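Shop Floor > Tips > Working Around Machines

Print this page | E-mail this page

Sharing the snack aisle with a restocking robot

Keep your sleeves and your head at least 3 feet from a moving arm. It has no opinion of you. Press pause before reaching into a bin — wrapped candy can wait.
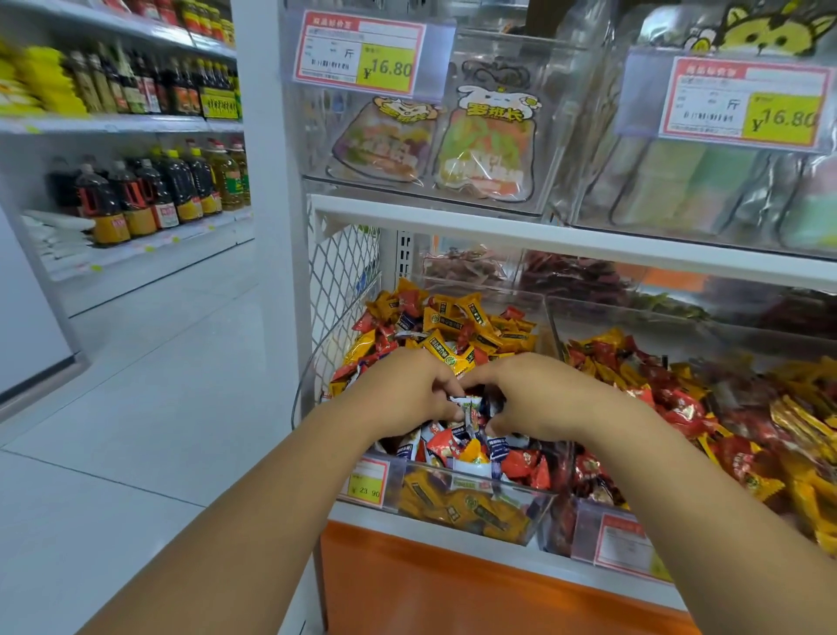 Lastero writes that at the Pelcombe store the rule is one bin, one worker, human or otherwise, and up to nine arguments a week.

Test the stop button every morning, even in March.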